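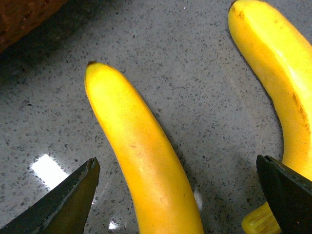
Urton kitchens to get second robot arm, if the money holds

Plans to buy a second robot arm for the Urton teaching kitchens went in on 20/05/2026, with a decision due before the summer break.

Budget asked for: £792 a month on a lease, over 2 years. Buying outright was looked at and dropped. Too much up front, and the kitchens still owe on the new extractor.

Colette Barbier, who runs the kitchens, wants the arm for sorting and packing fruit. Bananas mostly. "They bruise, they bend, no two lie the same way," she said. "If the gripper can cope with those then apples are easy. I'm not paying for something that only picks up boxes."

Two suppliers are in the running, Cluvitz and Riviere. Cluvitz is cheaper per month but charges extra for spare fingers, £238 a pair. Riviere puts the fingers in the price but wants a longer notice period. Barbier said she had asked both for the same thing in writing: cost of fingers, cost of call-outs, who pays when the wrist camera goes.

Staff will also run a trial of 100 picks on the worktop with each make before anything is signed. Flat plate fingers first, then soft pads if Riviere can get them here in time. Dropped fruit counts as a fail, so does marked fruit. Plastic fruit is fine for setting up but wont count towards the score.

Not everyone is keen. The Stastmont site, which shares the equipment budget, had hoped for a new cold store this year and has asked for the lease to be put off. Barbier says both can be done if the cold store is moved to the next round. No answer from Stastmont on that yet.

Training is not in the figure. Neither is insurence, which is being priced separately.

If it goes through, delivery would be October. Quotes from both firms can be read at the Urton front desk.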